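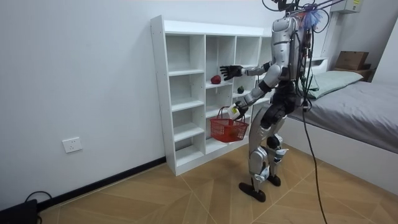
Jendamo at the shelf, basket in one hand, the other one open for the apple.

Wednesday, October 9, 2019

A long day, and I'm writing this with my shoes still on because if I take them off I shall go to bed and then none of it will get written down. Agathe says I should keep a proper log with columns. I've told her this is the log.

Started at the waist this morning, which was not the plan. The plan was shelves and shopping, all day, but Jendamo had a lean to the left that I didn't like, and after an hour of blaming the ankle I found a bolt in the hip that I'd plainly only done up with my fingers. Two minutes with the hex key! I felt such a fool, and then I felt so pleased to have a straight robot that I made a second pot of coffee and rang my sister Solène to tell her about it. She was on the train to Bovbridge and lost signal just as I got to the bolt, poor thing, so she has the beginning of the story and will have to wait for the rest.

After lunch, the shopping. The basket goes in the right hand, and the new white grip is a great improvement on last week's, which was mostly tape. I do love the look of it with that red basket, like somebody who has popped out for bread. The left hand does the reaching. I put the apple in the middle column, second row, and something green in the column beside it for a later try, and we went through the reach over and over, arm forward, fingers open, stop, back again. I want the stop to be good before I ask for any closing of fingers. At 30 per cent speed the arm is lovely, quite stately. At anything faster the wrist has a little shiver at the end that I'm fairly sure comes from the Urken board, and I have written to the man who sold it to me, again, very politely.

The cables want sorting. I have said so every day since the start of October and every day I find something nicer to do. They go up from the back in one great bundle and it pulls on the shoulders when the body turns. Agathe thinks a swivel would do it, and Baudry have one in their catalogue for 90 euros, but I've spent almost 1,000 this autumn already and I promised myself the winter tyres came first. So, a longer loop and a bit of patience.

Things for tomorrow, before I forget: go over every bolt in the other hip, with the key this time. Look at the left thumb, it sounds gritty. Write down the shoulder numbers that worked — they're on the back of the chemist's receipt, in my coat. Ring Solène after supper and finish the bolt story.

Rain on the window now, and my tea's gone cold. Bed.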